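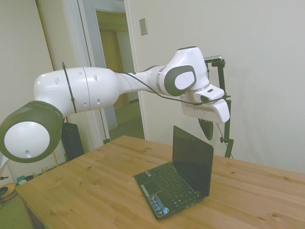

In May we visited the Rindex workshop in Enska, in a group of teachers. They were teaching a robot arm to close a laptop gently. The log on the wall said 1,597 tries, and we came for the next ones. On the second try the arm stopped in the middle of the movement and a warning sound started. Our guide pressed the red button and asked us to step back 2 meters. The fault was a force limit, set too low after an update. The restart took five minutes. I would have liked a line on the floor for visitors, and I wrote this on the feedback form.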